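Gim tônica em casa, ou como gastei um saco de limões numa noite

Faz tempo que eu queria escrever sobre drinques aqui no blog, mas sempre aparecia um bolo ou uma receita de pão na frente. Pois agora vai! Passei boa parte de agosto tentando montar uma mesa de drinques que funcione para gente comum, que não tem balcão nem coqueteleira cara, e cheguei num jeito que me deixa contente.

Começo pelo dosador, porque foi o que mais mudou a minha vida. Eu era do time do olhômetro (minha mãe até hoje é) e meus drinques saíam ou um chá de limão ou um soco na cara. Comprei um daqueles de metal em forma de cone na Corovetti, aquela lojinha de utensílios perto da rodoviária, e paguei 22 reais. Vale cada centavo. O único porém é que a boca é larga e, se você vira com pressa, metade vai para fora da taça.

Por isso mesmo forro a mesa com papel pardo. É barato, chupa o que cai, e no fim da noite é só enrolar e jogar fora. A fita azul em cima faz umas divisões: gelo de um lado, tábua no alto, taça no meio. Sou meio maníaca com lugar das coisas, confesso, e com a fita até eu paro de reclamar que alguém mudou o gelo de lugar.

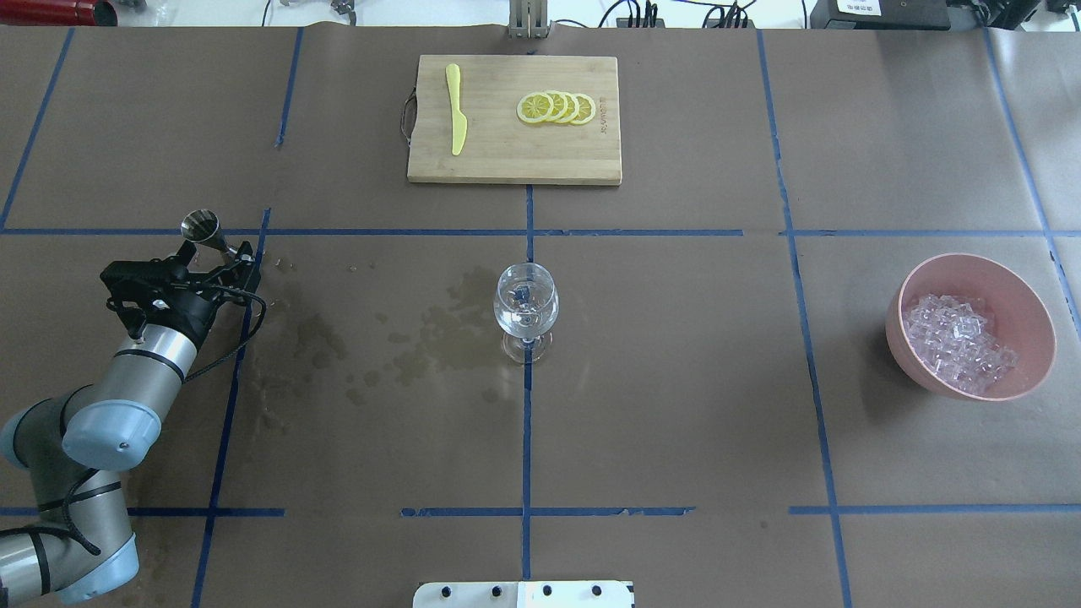
Limão em rodelas, gelo na tigela rosa e o papel já manchado.

Sobre o limão: eu uso o siciliano, cortado em rodelas nem tão finas que desmanchem nem tão grossas que ocupem a taça inteira. Corto antes de servir qualquer coisa e deixo na própria tábua de bambu, uma meio por cima da outra, que assim ressecam menos. A faca amarela é de plástico, e eu torcia o nariz para faca de plástico até comprar uma. Para limão resolve bem, se você for serrando devagarinho em vez de apertar. Se apertar, espirra suco para todo lado e a rodela sai torta.

Gelo é onde todo mundo economiza e não devia. Faço em forma de cubo na véspera, com água filtrada, e guardo num saco bem fechado para não pegar gosto de freezer (já servi gim com fundinho de feijão congelado, não recomendo). Na mesa ele vai para uma tigela funda, cheia mesmo. Gelo pouquinho derrete mais rápido e aí o drinque vira água suja.

A taça fica vazia até a hora de servir. Tem quem goste de gelar antes com uns cubos e depois escorrer, e fica ótimo, só que eu quase sempre esqueço. Pode ser taça de vinho comum, dessas de pé curto. Eu gosto do bojo redondo porque cabe bastante gelo e o cheiro do limão fica ali dentro.

A minha medida hoje é esta: 40 ml de gim, gelo até quase a boca, tônica bem gelada escorrendo pela lateral e uma rodela de limão por cima. Mexo uma vez só, de baixo para cima – mais que isso mata o gás. Quem gosta mais forte pode subir para 70 ml, mas aí eu já não respondo pelos assuntos que surgirem na mesa.
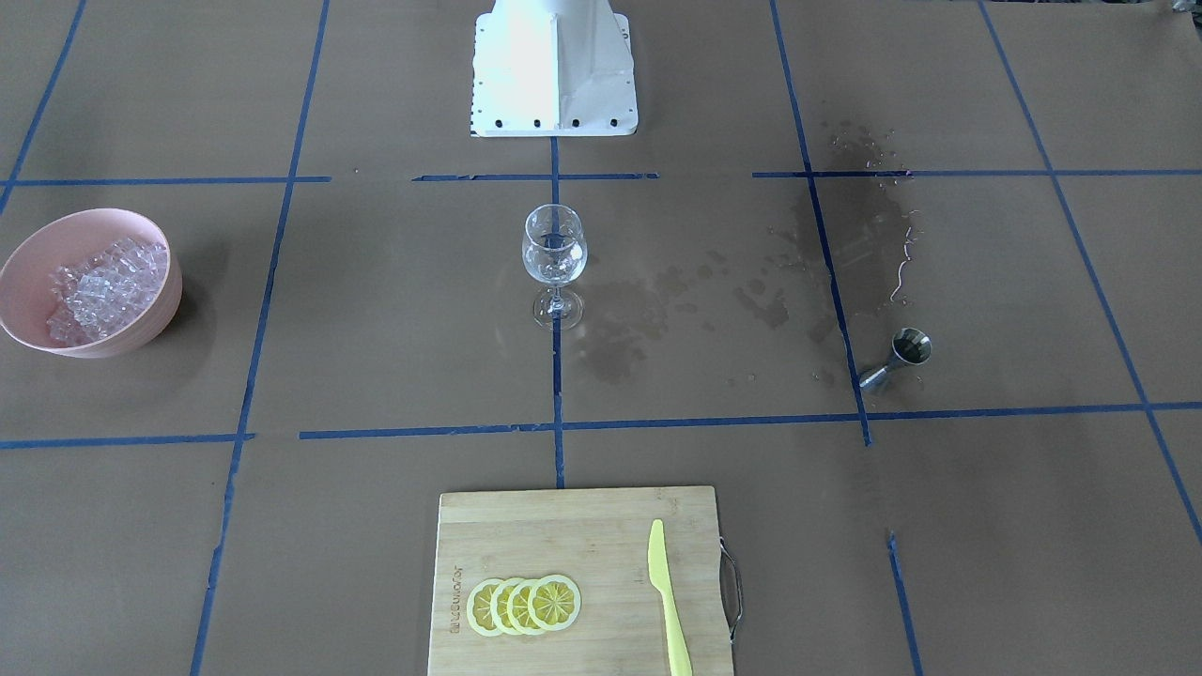

O Gilmar Fontes comentou no post anterior que rodela por cima é só enfeite e que o certo é torcer uma casca sobre a taça e largar dentro, porque o perfume está todo no óleo da casca e a polpa só azeda a tônica. Fui testar, claro. Fica mais perfumado, sim, e menos ácido, mas eu senti falta do azedinho. Acabei fazendo os dois, casca e rodela, e foi a melhor da noite. Obrigada, Gilmar!

Ainda quero tentar com zimbro amassado e com uma tônica de que me falaram, a Barredo, que não acho em mercado nenhum aqui do bairro. Se alguém souber onde vende, me avisa nos comentários. E no próximo post volto com o xarope de gengibre, que da última vez empelotou inteiro e grudou no fundo da panela.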